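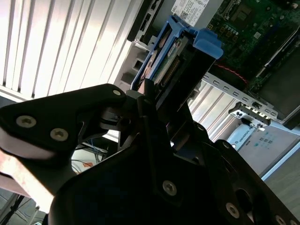

On the Retention of Household Records

Posted October 2022

The purpose of this post is to set out the arrangements now in force in this household for the keeping, copying and disposal of records. It replaces the earlier post on the same subject, which dealt only with paper and was written before the sale of the Craddock property. Several readers wrote at that time to ask what had been done about electronic material. The answer was very little, and the present arrangements are intended to correct that.

Background

Until March the records of the household were held in three places. Paper was kept in a steel filing cabinet in the hall. Correspondence and photographs were held on a desktop computer in the study. A further quantity of paper, most of it relating to the Craddock property, was in storage with Widemton under an agreement that had been renewed every year without review.

The weakness of this system became apparent when Pletgate, which had insured the Craddock property for 21 years, requested a copy of the original building report. The report was known to exist. It was listed in the index to the cabinet, but the folder to which the index referred held only a covering letter and a receipt for a hot water service. A scanned copy was thought to be on the computer, under a file name that could not be recalled. The document was eventually found at Widemton, in a carton marked "Garden".

It was decided that the whole of the holdings should be examined before any further material was added.

Classification

All records have now been assigned to one of three classes. Permanent records comprise certificates of birth, marriage and death, wills, titles, and such letters and photographs as the family would wish to have in fifty years. Term records are those kept for a fixed period, including taxation papers, warranties, policies and tenancy agreements. Transient records are everything else, and are to be disposed of at the end of the financial year in which they were received.

The third class proved much the largest. It included electricity accounts for a flat vacated decades ago, instruction booklets for appliances no longer owned, and a complete run of the newsletter of a bushwalking club to which no member of the household can remember belonging. The newsletters were offered to the library at Loller, which accepted them with more pleasure than had been anticipated.

Some difficulty arose with letters. A strict reading of the classes would have sent a good many of them to the shredder, among them several that recorded nothing beyond the weather and the price of stone fruit. They have been retained. The author accepts that this is inconsistent with the treatment of the electricity accounts.

Electronic material

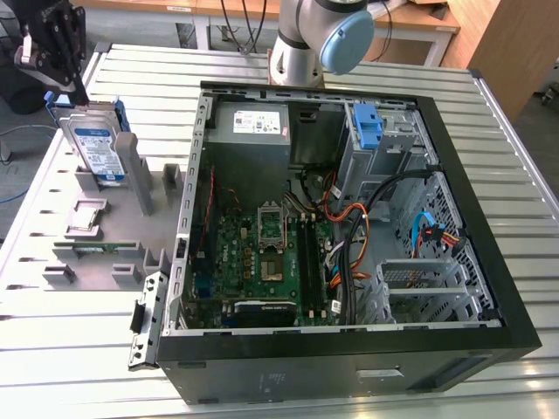 Electronic records present a different problem from paper in that their condition cannot be judged by looking at the folder. A letter left in a drawer may be faded or torn, and the reader will know it at once. A file may appear in a list with its correct name and date and still fail to open. For this reason each electronic record in the permanent class is to be opened and read once a year, and the date of reading entered in the register.

Two copies are kept in addition to the working copy. One remains in the house and the other is lodged with a relative in another town. Both are replaced on a fixed cycle, whether or not any fault has been noticed. File names follow a single pattern of year, subject and correspondent, with no abbreviations. The older names, many of which consisted of the word "scan" and a number, have been changed.

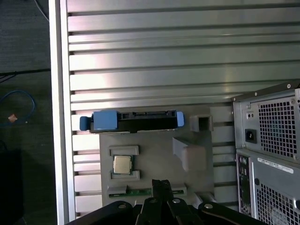
Hard drive in its caddy.

Old equipment is dealt with separately from the records themselves. A computer is not to leave the household until its contents have been compared with the register and the storage removed. The same rule applies to telephones and cameras.

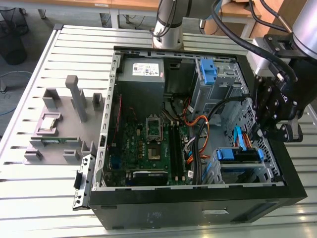

Desktop tower with the side panel removed. Both memory slots are empty.

Paper

The filing cabinet has been kept, and the index has been rewritten from the contents of the drawers, the previous practice having been to write the index first. It now runs to 258 entries. Acid-free folders have been bought for the permanent class at a cost of $200, and ordinary manila folders remain in use for the others. Metal clips and rubber bands have been taken off wherever this could be done without damage to the paper.

Photographs are stored flat, with names written in soft pencil on the back where the sitters could be identified. Those who could not be identified are in a separate box. Relatives visiting the house will be invited to look through it.

The agreement with Widemton was ended once the last carton had been collected. The Craddock papers occupy the bottom drawer, apart from the building report, which has a folder to itself near the front.

Review

These arrangements will be reviewed in March. Correspondence on the subject may be sent through the contact page, and readers who wrote regarding the earlier post need not write again. A blank copy of the register is available on request, in a form suitable for printing.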